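Anyone else's returns department going over to arms?

kulkarni_returns
Posts: 17

We handle returns and refurb for a few online sellers, mostly small stuff: jewelry, charging cables, hair clips, watch straps. I'm Ilango, I run the early shift at the Nasholm site. In April management signed with Keskinen for two sorting arms, and since then the job has been changing under us a bit at a time.

The first change was that part of the sorting team went over to recording. Instead of sorting at the bench you take a hand gripper and a box of parts and do pickups over and over, so the arms have something to learn from. Some people do it on site, some do it at home. A full set is 200 pickups. You do it on different surfaces and in different light, because if you only ever do it on the gray bench the arm gets lost anywhere else.

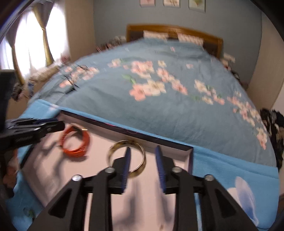 The small shiny items take the longest. With a cable you can grab nearly anywhere and it comes up. A ring you have to come at straight and close slowly or it skates off. Most of us were at 156 good ones a shift the first week, and the target was 200, so that was a conversation with the office.

What I want to know from people who are further along: what happened to your piece rate? Ours was built on items sorted. Recording doesn't fit it at all and right now they are paying everyone a flat average, which the fast sorters don't like.

benchmonkey
Posts: 894

We went through this at a parts distributor. Flat average for three months, then they brought in an hourly rate a little above the old base and dropped the bonus. If you were fast you lost money. If you were slow you gained. Two of our quickest people left over it.

Get it in writing now what the rate will be once recording is over. We didn't.

ituominen
Posts: 311

Ilari here, maintenance side, different company, but we run the same kind of cell. I don't agree that it has to go that way. Our sorters kept the bonus, it just got tied to cell uptime instead of items. It worked out better for most of them.

What did change is the kind of tired you get. Before, it was hands and shoulders. Now it's sitting next to a machine waiting for it to miss. Some people hate that more than the lifting.

benchmonkey
Posts: 894

Uptime bonus means you get docked when the machine breaks. I would not call that better.

ituominen
Posts: 311

Depends how it's written. Ours doesn't count faults that maintenance has signed for. If yours counts everything then yes, fight it.

pallet_jackie
Posts: 62

Question about the home recording. Are you paid for setup? I did it for two months and the clearing up, charging and uploading came to nearly an hour a day. They only paid for time with the gripper running. I also had my wrist go. The gripper isn't heavy but you hold it out in front of you the whole time and the trigger finger never gets a rest. Ask for breaks by the clock. Don't leave it up to people, they will push through to finish a set.

kulkarni_returns
Posts: 17

Setup is paid but capped at 20 minutes, and upload isn't paid at all. I'll raise that one. Nobody on my shift has complained about wrists yet but I haven't asked either.

On breaks, the Jovano software we log sets in shows a reminder, but you can click past it and everyone does.

dorset_pete
Posts: 1,240

I'll be the one to say it. You are training the thing that takes your job and you're arguing over upload time. When the recording is done, what are those people going back to?

kulkarni_returns
Posts: 17

Fair question and I asked it. The answer I got was inspection and repacking, since the arms can pick up an item but can't tell if it's been worn. No promise on how many people that takes. We have three on temporary contracts and I don't expect those to be renewed.

I'd still like the upload hour paid while it lasts.

ituominen
Posts: 311

Inspection did grow at our place, for what it's worth. The cell sends out anything it's unsure of and that pile was bigger than the vendor said. We ended up moving two people onto it who were supposed to be spare.

dorset_pete
Posts: 1,240

And how big is the pile now, a year on?

ituominen
Posts: 311

Smaller. One person covers it most days. The other moved to goods in.

luvomel_lurker
Posts: 8

I work for Luvomel, we do contract packing and we're being quoted for the same thing. Does anybody have the wording of that uptime clause? Our rep meeting is coming up and I'd like something on paper to bring.

ituominen
Posts: 311

Sent you a message. Take out the part on shift handover, it's specific to us.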